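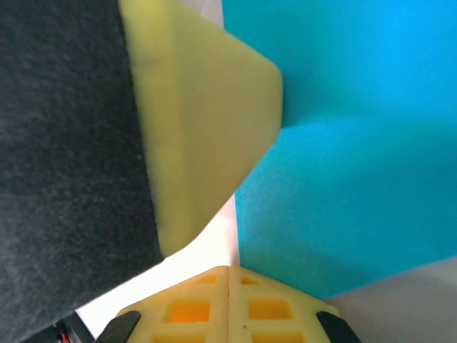
4 min read

The foam bin at Kurek, a play-equipment workshop in Clerden, holds what is left after the big shapes are cut. Ramps, steps and wedges go out to preschools. The ends and corners stay behind, and for years they went into the trash.

Now the offcuts are sorted by color and sold by the bag. A small bag weighs 300 grams and a large one 500. Teachers buy most of them. Yellow goes first, then blue.

The shop trims each piece before it is bagged. Sharp edges are taken down with a long blade, and the corners get a bevel so they don't crumble when children stack them. A block with a torn face goes back in the bin to be shredded for cushion filling.

Foam needs little care at home. Keep it out of direct sun, which turns the pale colors brown. Brush off lint with a dry sponge. Felt sheds onto it, so store the two in separate boxes if you can. A mild soap takes off crayon, but the block should be squeezed out and left on a rack for 2 days before it goes back on the shelf.

Riltau, the nearest town with a toy library, took 256 pieces in September. They are lent out in mesh sacks, and borrowers can mix the colors any way they like.

Contact the editors | © 2023 Tuvance Magazine | Back to top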